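Holst Folding Table: Set-Up Guide
Section 3. Fitting the Carpet Top

2021-08-14 | By the Surow product support desk
5 min read

This section covers fitting the Kurura carpet top to a Holst table that is already standing on its legs. If the legs are still folded, go back to Section 2 and come back when all the leg locks have clicked. The carpet top fits both the standard and the long table. The procedure is the same for both, but the long table needs a second person at the stretching stage.

Before you start

Clear a space of at least 1200 mm on both long sides of the table. You will be walking back and forth while you pull the carpet tight, and a chair left in the way makes the job slower. Sweep the floor first if you plan to unroll the carpet there.

Unroll the carpet with the pile facing up and leave it flat for three hours in a heated room. Carpet that has been stored on its roll holds a curl, and the curl pulls the edge strips loose if you fit it too early. If the carpet has been in a cold van or garage, leave it overnight.

CAUTION: Do not use an iron, a hair dryer or a heat gun to take out the curl. The backing softens and will stick to the table.

Fitting the carpet

1. Wipe the bare table with a damp cloth and let it dry. Dust under the edge strips is the usual cause of lifting corners.

2. Peel the liner from the strip along one long side only. Leave the other liners in place for now.

3. Set the carpet on the table and line up the woven mark on the backing with the notch in the table rim. The arrow on the backing should point away from you.

4. Press the first long side down, starting in the middle and working out to the corners. Use the flat of your hand. A roller is fine if you have one, but keep the pressure light.

5. Go to the opposite side, peel the liner, and pull the carpet toward you until the surface is smooth. Press down from the middle again. On the long table, have someone hold the first side while you pull.

6. Do the short ends last. Fold each corner the way you would fold a bed sheet, tuck the extra under the rim, and press.

NOTE: The strips can be lifted and pressed down again up to three times. After that they lose their grip and should be replaced.

Checking the surface

Run your palm across the whole top. You are feeling for ridges, which show up under light items long before you can see them. Flat goods such as cards, envelopes and paper packets are a good test, as they rock or slide when there is a ridge under them.
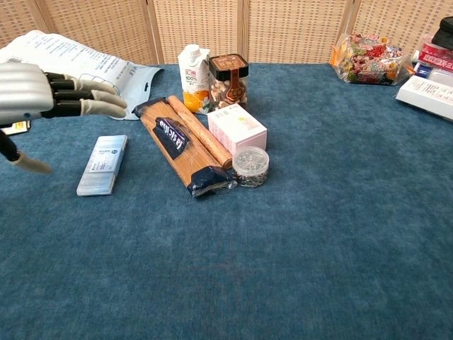 White paper bag lying flat on a blue carpeted tabletop.

If you feel a ridge, lift the nearest short end and pull it out again. Do not try to push the ridge flat with a tool. The pile will crush along that line and the mark stays.

A slight gap at the table hinge is normal. The carpet bridges the hinge and settles with use. If the gap is wide enough to take a coin, the two halves of the table are not level - adjust the feet as shown in Section 2 before you do anything else.

Using the Trolletti edge clips

Edge clips are optional indoors. Use them outdoors, in a drafty hall, or wherever people will lean on the table.

1. Open the clip fully and slide it over the rim with the short jaw on top.

2. Push until the jaw touches the carpet, then close the lever.

3. Fit the remaining clips, keeping clear of the hinge.

CAUTION: Remove all clips before folding the table. A clip left near the hinge will bend the rim when the halves close, and this damage is not covered by the warranty.

Cleaning and storage

Vacuum with the brush head and the suction turned down. For spills, blot with a dry cloth, then with a cloth dampened in cool water. Do not scrub. Colored tape can leave glue in the pile, so use pins or hook tape to hold price cards and signs.

The carpet can stay on the table when it is folded for a short trip. For longer storage, take it off, cover the strips with the liners you peeled off earlier, and roll it with the pile facing out. Store the roll on its side - standing it on end creases the lower edge.

Related sections
Section 2. Opening the legs and leveling the feet
Section 4. Attaching the front skirt
Section 5. Folding and carrying
Replacement strips and liners
Holst warranty terms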